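**分类：** 办公空间 / 收纳整理
**标签：** 地面走线、饮水机、落地扇、合用办公室

## 小办公室地上都是线，饮水机旁边又紧挨着椅子，应该先动哪一样？

各位好，第一次在这个版发帖，写得可能有点啰嗦，先谢谢愿意看完的朋友。

我们在Skekbridge租了一间合用的办公室，搬进来的时候是二月，天冷，大家只想着赶快把桌子摆好、把电接上，能坐下来干活就行，布局根本没有好好想过。现在天热了，人也比以前多，在屋里走来走去的时候越来越觉得别扭。最让我头疼的是地上的线。地板是浅色木地板，其实挺好看的，我当初就是看中了这个地板才定下来的，可是深色的线往上面一横，要多显眼有多显眼。显眼还是小事，我已经绊过两回了，有一回手里还端着茶。

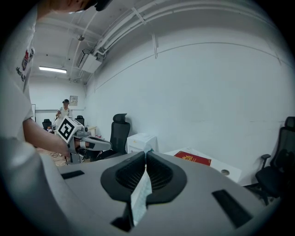
*浅色地板上横着的深色线，后面是两把黑色办公椅的椅背。*

办公椅也是个问题。椅子带轮子，往后一滑就从线上碾过去，我每次听见那个“咯噔”一声心里都一紧。我试过用胶带把线贴在地上，没几天边角就卷起来，沾灰，撕的时候又怕把地板表面带坏，后来就不敢贴了。

再说饮水机。饮水机靠墙放，白色的，红色龙头出热水，灰色龙头出冷水，旁边紧挨着就是一把高靠背带头枕的网布椅。有人坐在那儿的时候，别人去接水就得侧着身子，说“不好意思借过一下”，一天要说好多遍。接热水的时候我尤其紧张，总怕手一抖洒到人家身上。落地扇放在桌子另一头的椅子边上，夏天离不开它，可它自己也拖着一根线。再往里是磨砂玻璃隔断，隔断不能动，上面也不能打孔，这是租房合同里写明的。

我量了一下，从桌边到靠墙那一侧，能走人的地方最窄是105厘米，椅子拉开以后就只剩一个人侧身的宽度了。

我的想法是这样，大家帮我看看有没有走偏：

- 线能不能往上走？天花板上本来就有几根平行的白色线管，墙上也有一根细线斜着过去，看着有点乱，但至少不绊脚。
- 如果不能往上走，地面用线槽的话，椅子轮子过得去吗？
- 饮水机要不要挪？挪的话，挪到哪里比较好？
- 桌面要不要也一起收拾了？桌上平时就放一本红色封面、印着金色图案的书，还有一个白色和青绿色相间的盒子，东西其实不算多，可是大家看见桌面有空就爱往上搁东西。

预算最多400块，再多就要跟合租的人商量，一商量就不知道要拖到什么时候。周末可以自己动手，电钻我会用，就是房东不让用。
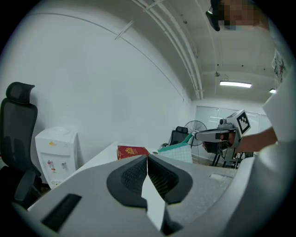
## 回答一（提问者已采纳）

楼主别着急，我家里那间小工作室以前比你这个乱多了，线也是满地跑，我就把我自己折腾下来的经验跟你讲一讲，你挑能用的用。

**先理线，饮水机放到后面。** 绊倒这种事情，没出事的时候觉得无所谓，真摔了就晚了，何况你手里还端过茶！

具体怎么弄，我建议你找一个大家都下班以后的时间，把所有的插头拔下来，一根一根捋。捋的时候拿标签纸在两头各贴一张，写清楚是哪个设备的。我第一次没贴标签，收拾完以后蹲在桌子底下找了半个晚上，最后还是全部拆了重来，那个心情你可以想象。捋完你多半会发现有几根线哪头都没接东西，直接收走，地上立刻就清爽一块。

剩下的线分成两拨：

1. **能贴墙走的贴墙走。** 沿着踢脚线绕一圈，线会变长，可能要换长一点的，但是换来的是中间整片地板都空出来。我用的是Ullier的那种自粘小卡扣，不用打孔，撕的时候用吹风机吹热了慢慢揭，墙面没有留印子。你们墙是白的，先在不显眼的角落贴一个试两天再说，不同的墙漆脾气不一样。
2. **实在要横穿的，集中在一个地方横穿。** 不要东一根西一根，全部并到一起，走一条线，上面盖地面线槽。要买那种中间鼓、两边有缓坡的，扁平的那种，椅子轮子能过，人踩上去也不硌。我买了6米，花了不到一半的预算，剩下的还够买扎带和标签。颜色选接近地板的浅木色，远远看过去就不抢眼了。

还有一点一定要讲：线槽的位置尽量避开椅子来回滑的那一块。轮子偶尔过一下没关系，一天碾几十遍，再好的线槽也会慢慢跑偏。你可以让大家正常坐一天，看看轮子都在哪一片活动，再决定从哪里穿。

**往上走我不太建议你自己弄。** 天花板上那些线管里面是什么，你我都不清楚，可能是照明的线，也可能是别的，不要往上面绑东西，更不要打开。墙上那根斜着的细线倒是可以问问物业是谁家的，要是你们自己的，顺着墙角重新走一下，横平竖直，整面墙看着就安静了。

**饮水机我会留在原处，挪椅子。** 饮水机靠墙放着挺好，接水的盘子要方便倒，插座要近，一挪又多出一根线来，你刚理好的地面又白理了。那把高靠背的椅子往桌子另一边让一让，或者跟坐那儿的人换个方向坐，让饮水机前面留出一个人能正面站着接水的位置。正面站着接热水和侧着身子接热水，真的完全是两回事，你试一次就知道了。

风扇呢，插头归到离它最近的插座，线多出来的部分绕好扎起来，别让它拖着。天凉了就擦干净套个袋子收掉，我家那台每年都是这么过冬的，用了好多年还转得很好。

桌面我反而觉得不用大动。那本红皮的书和盒子就放在远端，当个“边界”也不错，你跟大家说好，靠里这一条可以放东西，中间不放。说一遍没用，要说好几遍，我家里说了快一年才有点效果，哈哈。

## 回答二

换个带盖板的那种长条插座放桌上就行了，地上线自然就少了。我们那边用的是Clastonura的，100块出头，用着还行。线槽我不喜欢，容易积灰。

## 回答三

楼上两位说得都好，我补充几句，主要是关于通道的。

105厘米其实不算窄，一个人走很宽裕，问题还是出在椅子拉开以后。我以前在Rusnák家具店帮过一阵子忙，经常有客人来问小办公室怎么摆，我一般会请他们回去做一件很简单的事：把所有椅子都拉到人坐着的位置，再去走一遍通道。很多人量尺寸的时候椅子都是推进去的，量出来当然好看，一坐人就全变了。楼主你也可以这样走一遍，端着一杯凉水走，哪里要侧身、哪里要抬手，心里马上就有数了。

带高头枕和扶手的椅子占地方，扶手要是比桌面高，推不到桌子底下去。如果你们那把的扶手可以调，就调低一点试试，能推进去一截算一截。大家离开座位的时候顺手把椅子推好，这个习惯要是能养成，比买什么都管用，就是养成的过程有点费嘴皮子。

另外饮水机前面的木地板要留意一下。接水难免滴，木地板最怕水慢慢往缝里渗。铺一小块吸水垫，选背面防滑的，隔几天拎起来晾一晾。线槽千万不要从饮水机前面过，宁可多绕一点。接水盘也记得常倒，我们店里那台就是没人倒，有一次满出来流到隔壁柜台底下去了，擦了好久。

回答二说的桌面插座我也赞成一半，桌上的小东西用它很方便，不过落地扇和饮水机还是各自直接插墙上的插座好，饮水机加热的时候用电不小，别跟一堆东西挤在一个排插上。

### 提问者追加

谢谢三位！标签纸已经买了，还没来得及贴。昨天晚上先照回答三说的，把椅子全部拉开走了一遍，发现最别扭的地方还真是饮水机前面那一段，跟我原来以为的不太一样，我一直以为是风扇那边。椅子先往旁边让了一点，今天接水的时候少说了好几次“借过”。

线槽想再问一句，浅木色的会不会有色差？如果跟地板差一点点，会不会反而比深色的更难看？有买过的朋友麻烦说一声。

> **评论：** 会有一点色差，我家的偏黄。看几天就习惯了，先买一小段回去比一比，晚上开着灯也看一眼。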